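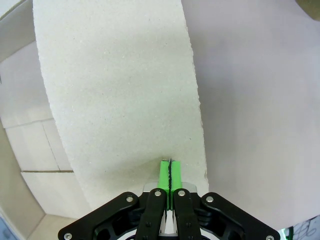
チケット：シート取り出しで指先が開ききらない

印刷 | このページをメールで送る
7月　Mamness班 ソフト担当

状態：対応中
対象：学生プロジェクト Mamness、箱からの梱包シート取り出し課題
制御ソフト：Usard（班内ブランチ）

■症状
白いシートを把持して箱の外へ出す動作で、開放指令のあとも開度が14で止まる。指令値は90。エラーは出ず、Usardのログには「到達」と記録される。シートが指先に残ったまま次の動作に進むため、以降の試行はすべて無効になる。

■再現手順
1. 箱を治具に置き、シートを壁側に立てる。
2. 手首カメラの画像で把持点を決め、緑の指先パッドをシートの下部に当てる。
3. 閉、引き上げ、移動、開の順に実行する。
4. 開のあとに開度を読む。
毎回は起きない。連続運転の後半に偏る。

■ログ抜粋
step 594　cmd=open target=90
step 594　pos=14 status=reached
step 595　cmd=home

■切り分け
・グリッパ単体で開閉を繰り返した。再現せず。
・シートなしで全動作を実行した。再現せず。
・電源をZostportの予備に交換した。変化なし。
・手首カメラの画像を確認した。左右のパッドの間に細く波打った黒い帯状のものが挟まり、上端はパッドより少し上に出てシートに接している。材質と出どころは未特定。開かない原因かどうかも画像だけでは判断できない。
・ボルトの増し締めを実施した。変化なし。

■追記（14時）
Usardの到達判定を読み直した。開放側は位置を見ておらず、3,000 msのタイムアウトで reached を返している。閉側は電流値で判定しているので影響はない。少なくとも status の誤りはこれで説明がつく。開度が14で止まる件は別扱いとする。

■追記（16時）
開放側に位置の確認を追加した。目標との差が許容値を超えたら停止し、status=blocked を返す。停止後の自動再試行は入れない。帯状のものを噛み込んだまま開閉を繰り返すとパッドを傷めるおそれがある。
修正はテスト用ブランチのみ。大会用の設定には未反映。

■暫定対応
運転前にパッドの間を目視し、異物があれば電源を切って取り除く。取り除いたものは捨てずに袋に入れ、試行番号を書いて工具棚の下段に置くこと。blocked が出た場合は home を実行せず、画像を保存してから手動モードに切り替える。

■残件
・帯状のものの特定
・パッド接着面の点検
・修正版での連続運転
・Aliyu側の記録スクリプトが blocked を未知の値として読み飛ばす。列の定義を直すまで集計に使わない。

関連チケット
・Usard：閉側の電流しきい値が再起動で初期値に戻る
・Aliyu：試行番号が重複して保存される
・手首カメラの露出が箱の内側で安定しない
・Zostport電源のコネクタが緩い（完了）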